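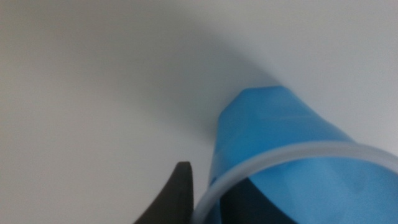

Wrist cam view at the Lornura bench, blue plastic piece on white, black finger coming in on the left.

Lornura open day, June. Quick notes before I lose them, typed on the train home.

Got there late, parking was rubbish. Straight to the gripper bench, 2 setups side by side on identical arms: the Etareck two-finger and the Dağdelen soft one. Same white table, same bits to pick up, you could have a go yourself if you queued. 17 minutes for me.

See-through plastic was the one I cared about, as we handle a lot of it at work. On the wrist cam the blue stuff goes pale where the light gets through and the shadow on the table is nearly easier to make out than the edge of the part. Asked about lighting, they run a plain overhead panel and thats it. Would like to try a side light.

Etareck: quick, firm, bit unforgiving if you come in off centre. Jaw opening 80 mm, fine for our tubs. Finger tips swap with one screw, liked that a lot.

Dağdelen: slower to close, kinder on thin walls. Hose gets in the way of the camera when the wrist rolls over. Price on the sheet was $2,735 without the mount, so add that on.

Controller was Ikero for both. Colour display, menus okay, jog buttons far too small for my thumbs. Didn't get a straigth answer on whether it talks to our older arm, they're emailing me.

Skipped the afternoon talk. Sausage roll was decent. Leaning Etareck, want a loaner on our own tubs first.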